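Ticket: toaster in second-floor kitchen, uneven browning and slices standing proud
Site: Kastmont
Opened by: Fouzia Sandhu
Assigned to: Tianyou Feng
Priority: low
Status: monitoring

Reported fault
Toast comes out dark at the bottom and pale along the top edge. Happens with the Gulleck sandwich loaf, not with the smaller Mughal loaf. Dial position makes no difference. Reporter asks whether the toaster should be replaced.

Friday, 10:16
Unplugged, crumb tray removed and emptied. Tray was full to the rim at the back. No scorching on the cord or plug. Lever travels the full distance and latches.

Friday, 10:40
Ran the toaster empty on setting 3. All elements glow along their full length, both slots. Pop-up normal. Heating fault ruled out.

Friday, 11:05
Tested with the Gulleck loaf. Toaster is the white one on the green checked surface.
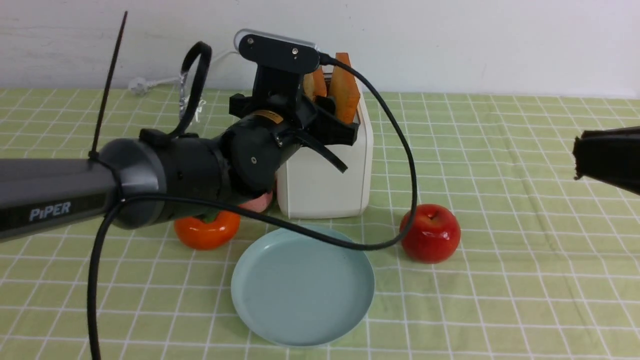
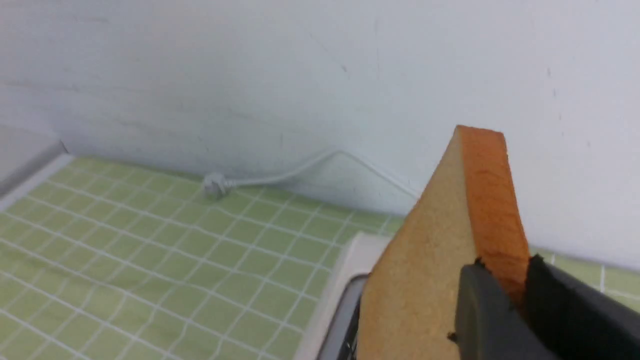 Measured a fresh slice against the slot depth. The slice is 16 mm too tall when stood on its short side, so the top strip never reaches the element. Turned on its long side it clears the rim and browns evenly. Repeated with three more slices, same result.

Action
Load the large loaf long side down. Empty the crumb tray weekly. Do not push slices down with cutlery. Note added to the Flundeo kitchen sheet.

Comment, F. Sandhu
Tried it at lunch, two slices, fine. The left slot still seems a bit slower. Can this stay open?

Comment, T. Feng
Left slot timed at 10 seconds behind the right to reach the same color. Within what I would expect for this model. Leaving open until the end of August. If the gap grows, request a replacement with deeper slots.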